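The **Pisham by-election** was a vacancy election for one seat in the Arkodwood district assembly. It became known outside the district mainly because of a dispute about the military record of one candidate, and because the final result was decided by 21 votes.

## Background

The Pisham seat has existed, with small changes of boundary, from 1840. For most of this time it was considered safe for the Landholders' List, which held it without interruption for four decades before the vacancy. The sitting member resigned in January for reasons of health, and the assembly called an election under its ordinary rules. These rules require a candidate to collect 140 signatures from registered voters of the seat.

## Candidates

Three candidates were accepted. The Landholders' List put forward a retired army officer, Colonel Jayasinghe, who had never stood for office before. Farzana Mughal, a former school inspector, stood for the Civic Union. The third candidate was an independent from the village of Clalier, whose programme was limited to the question of the river bridge.

A fourth person presented papers but withdrew them before the deadline. Local sources do not agree on the reason.

## The service record dispute

The campaign leaflets of Jayasinghe said that he had "commanded 1000 men in the field". A weekly paper in Arkodwood asked the army records office for confirmation and was told that his largest command was a supply depot of much smaller size. Jayasinghe answered that the figure included attached civilian drivers — an explanation which two officers of his old regiment supported and one rejected in a letter to the same paper.

Mughal refused to comment on the matter during the campaign. At the only public debate she was asked about it twice, and both times she returned to school transport. Some members of her own party criticised this choice, and later they praised it.

The district leader of the Landholders' List asked Jayasinghe to correct the leaflet. A second version, without the sentence, was distributed on the last Friday before the vote.

## Result

Mughal won the seat after a recount. The independent candidate kept his deposit, and it is generally thought that he took more votes from the Landholders' List than from the Civic Union. Turnout was higher in Clalier than in Pisham town.

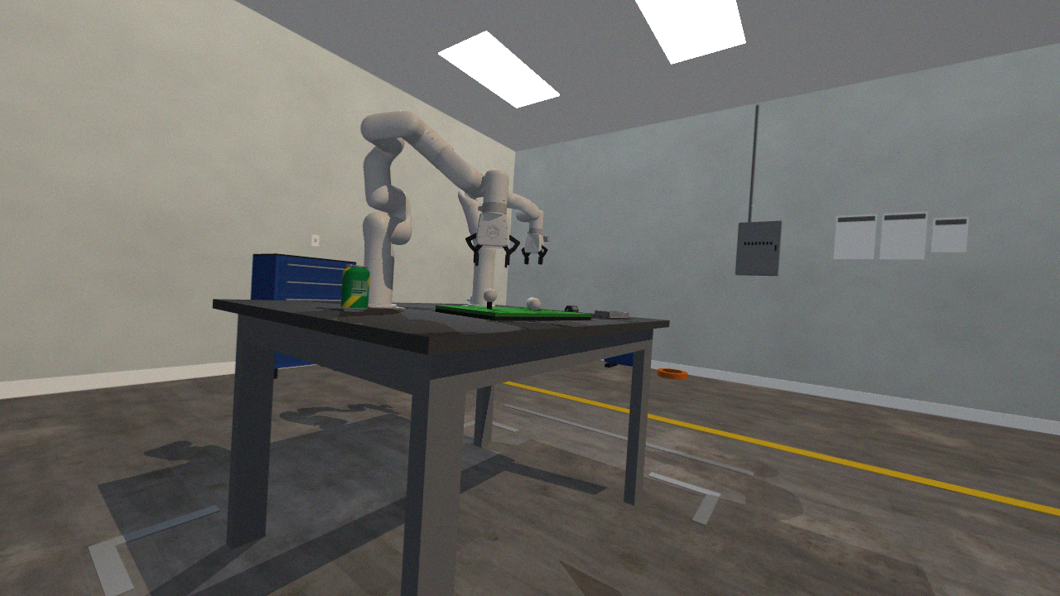
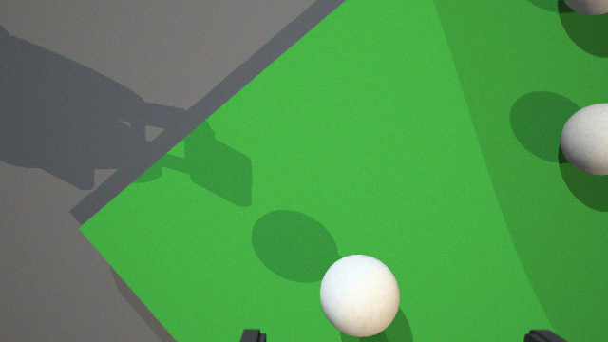
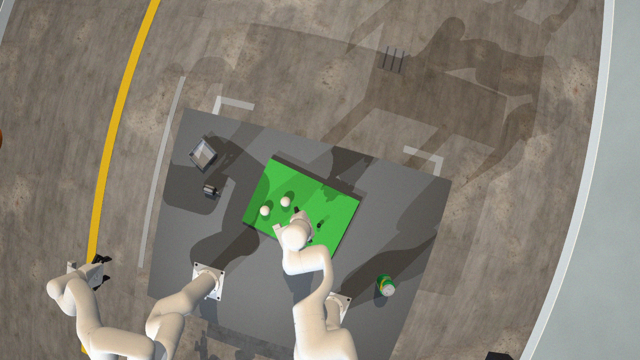
*Images: computer renderings, Arkodwood District Media Library. Free to reuse with credit.*

## Aftermath

The assembly changed its guidance on election leaflets in the following session. Statements about public or military service must now be signed by the candidate, and a copy is kept by the returning officer until the next election — the earlier practice was to keep no copy. Jayasinghe did not stand again. Mughal kept the seat at the general election with a larger majority.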